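Gripper trials: what people keep asking me

Which one did you end up liking?
The Ketby, by a hair. The Rulach squeezes harder, but I swapped its pads twice in 20 days and got grumpy about it!

How many picks did you do?
267 on the Ketby so far, and I'm still going (Nanami Matsuda runs the Friday batch).

Do bags give you trouble?
Oh yes, way more than boxes. Sugar shifts around inside, so I go for a corner and close slowly.

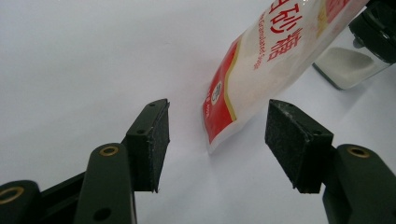 I also keep the force at 17 newtons for anything in thin plastic. Go higher and you're sweeping the floor.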